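Winter reading, and the trouble with finishing things

December 2023

I finished the Furnholm letters last night, all 1166 pages of them, and I have been trying to work out whether I'm glad.

The set came in four volumes from a seller in another state. I bought it in July after hearing a talk by Eustaquio Salinas at our library. He spent most of his working life on the papers of a small shipping town, and he talked for an hour about one family's household accounts without once looking at his notes. He said the letters were better than the accounts. I ordered them that night.

The first volume is hard going. It is mainly business: grain, rope, a long quarrel over a roof. The writer, a man named Říha, repeats himself and tells the same cousin the same news three letters in a row. I nearly quit around the roof. I put the book on the kitchen shelf and read two detective novels instead.

What got me back in was the weather. Říha wrote down the weather at the top of every letter, even the short ones, and after a while I started turning pages to see if it would stop raining on him. It rained for most of the second volume. By then he had moved to Clanumgate and married, and his wife, Coka, had begun adding lines at the bottom of his letters. Hers are much better than his. She corrects his prices. In one she tells the cousin to ignore everything above her signature.

I am a slow reader and I take notes by hand, which makes me slower. I write on plain white paper, one side only, and when a page of notes is no good I ball it up and start again. My sister says I should type them. I have tried that, and I end up copying out whole letters and remembering none of them.

I also changed when I read. For years I read in bed and got through maybe two pages before I was asleep. This fall I moved to a desk, after supper, with a lamp on and the phone in another room. I set myself 13 pages a night. Some nights I did more and some nights I did none, but that was the number, and it was small enough that I couldn't argue with it.

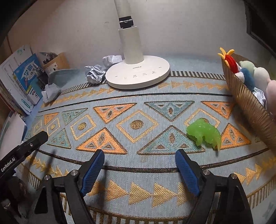

Desk, lamp, and a few crumpled sheets.

The third volume is the one I would hand to somebody else. The business has failed and they are living over a shop, and there is a run of letters about trying to sell a piano that is too big to get down the stairs. It takes them a year. Every possible buyer gets a paragraph. Coka ends up teaching lessons on it, and it turns into most of their income, though Říha goes on calling it "the matter of the piano" until the end.

The fourth volume is short and sad and I won't go into it. There are gaps of months between the letters, and the weather lines stop.

The editor's introduction says more than 3000 letters survive and that the printed set leaves out most of them. I had skipped the introduction, as I always do, so I only found this out last night when I went back to it. The rest are apparently in boxes, not transcribed. I don't read the language they were written in, so that's the end of it for me unless somebody does a fifth volume.

As for being glad, I think I am, mostly. I miss having the next 13 pages waiting after supper. I sat down tonight out of habit and read the index for a while — there are nine entries under "roof" — and then I wrote this.

I still need to pick something for January. It should be long, and I would like it to have some weather in it. If you have a set of letters or a diary you would recommend, leave it in the comments. I have already read the sea captain one that everybody suggests.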